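# Cups, Folders and a Felt-Covered Table

*An October open day at Cuvport shows how much of robot handling is still decided by the object*

The Cuvport test hall opens to visitors at nine on a Tuesday, and by a quarter past the first group is standing behind a yellow line on the floor watching a hand close on nothing. The hand is being homed. Each finger runs to its open stop, then to its closed stop, and the controller writes down the motor position at both ends. The cycle takes 19 seconds and is repeated at every tool change.

Cuvport builds handling cells for mixed goods: returns desks, lost-property rooms, hospital supply counters. The common feature of these places is that the next object is not known in advance. A packaging line can be tuned for one bottle. A returns desk gets the bottle, then a book, then something in a wrapper that changes shape when it is touched.

The open day was arranged around that problem. Three stations were running. The first, called Ballinora, is a conveyor cell with a suction tool and a two-camera mast. It is the oldest of the three and the least interesting to watch, as it does one thing at a steady rate. The second, Urquijo, is a bench for wear testing, where a finger joint is flexed against a spring until the tendon stretches past its limit. The counter on the bench read 3,963 when we walked up to it. Tendons are swapped out at 2,000 cycles in the field, so the part on the bench was close to double its service interval.

The third station, Clarano, drew most of the visitors. It is a plain table covered in felt, with a robot hand working over it and a collection of everyday goods to be picked up and moved.

Carola Teuber runs the handling group and gave the talk at Clarano herself. She began with the surface. On bare metal, a light object slides as soon as a fingertip touches it, and the position the camera measured is no longer valid. Felt adds enough friction to hold a small part in place during the approach. It also cuts down on glare, though it does nothing for glare from the objects themselves.

"Glossy covers and clear plastic are the two I would remove from the world if I could," Teuber said. "The depth camera sees a hole, or it sees the table through the box."

The current software handles this with a second estimate taken from the color image. If the two estimates disagree by more than 14 millimeters, the hand stops above the object and a new image is taken from a different arm position. We saw this happen twice during the morning, both times over transparent packaging. Neither stop needed an operator.

Flat goods are a separate case. A folder lying on the table offers only its thickness as a gripping surface, and a finger cannot get underneath it without help. The method used at Clarano is to press down on the cover with one fingertip, drag the folder to the table edge, and grip it where it overhangs. It is slow. Teuber's group has tried a thin scoop attachment, but a scoop has to be picked up and put down again, and the time saved is lost in the exchange.

Soft wrappers are easier to grip than to release. The film tends to cling to the fingertip pads, and a very light package may still be hanging there after the fingers have opened. The fix is a short sideways wipe against the surface on release – a motion copied from the way people get tape off their fingers.

Cups got the longest discussion. A thin-walled cup can be gripped across its outside, which risks crushing it, or by the wall, with one finger inside the rim and one outside. The second grip needs less force but a more accurate approach. The software picks between them according to how much free space it finds next to the cup. Near the edge of the work area, the choice is often made by the reach of the arm before the software gets a vote.

One visitor, an engineer from a parts distributor, asked about force limits. Teuber said the limit is set per object class, and an unknown object gets the lowest one. A heavy unknown object will therefore slip on the first try. The slip is detected at the fingertip, the limit goes up one step, and the grip is repeated.

Asked when a Clarano cell would be sold, she declined to name a date. The tendon tests at Urquijo have to finish first, and the folder routine has to get faster. 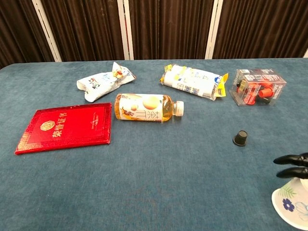 *The Clarano table at Cuvport, with the robot hand close to the rim of a white flower-patterned cup. The red folder and the clear plastic box are the kinds of object discussed in the talk.*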